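How a Town Chooses a Name for a Street

Every street in Skalanby has a name, and every name was chosen by someone. Some names are very old. Others are so new that the signs are still shiny. This page explains how the town picks a name for a street and what the rules are.

Why do streets need names?

Long ago, when Skalanby was a small village, people could say "the lane by the mill" and everyone knew the place. The town has grown since then. There are now 163 named streets and 1,466 street signs. Mail carriers, bus drivers and ambulance crews must be able to find an address quickly, and a clear name helps them do this.

Who decides?

The Town Council decides. The council is a group of people elected by the voters of Skalanby. It makes many choices for the town, such as when the parks open and which roads are repaired first. Naming a street is also one of its duties.

Anyone who lives in Skalanby may suggest a name, including children. A suggestion must be made in writing. It should give the name and explain in a few sentences why the name is a good one.

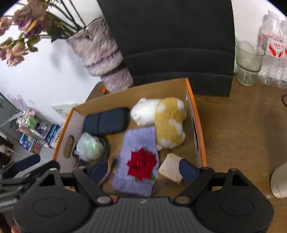
After a suggestion arrives, the town clerk checks it against the rules. The clerk is the officer who keeps the town's records. If the name follows the rules, it is placed on a list for the next public meeting. Residents may come to the meeting and speak for or against it. The council members then vote. A name is approved when more than half of them vote yes.

What are the rules?

A new name may not be the same as the name of another street in town. It also may not sound too much like one. Pine Street and Pined Street would be easy to mix up on the telephone.

A name may have no more than 15 letters, so that it fits on a sign and can be read from a passing car.

A street may be named for a person who helped the town. The council will consider this only after the person has died, and it asks the family for permission first.

Can a name be changed?

Yes, but it does not happen often. When a street gets a new name, everyone who lives there has a new address. Families must tell their banks, schools and doctors, and maps must be corrected. For this reason, the council writes to every household on the street before it votes. In June the council reviews all requests for changes together.

Words to know

Council: a group of people elected to make decisions for a town.
Clerk: the officer who keeps a town's records.
Resident: a person who lives in a place.
Vote: to make a choice by saying yes or no, or by marking a ballot.

Page updated Apr 19, 2021
Town of Skalanby, Office of the Clerk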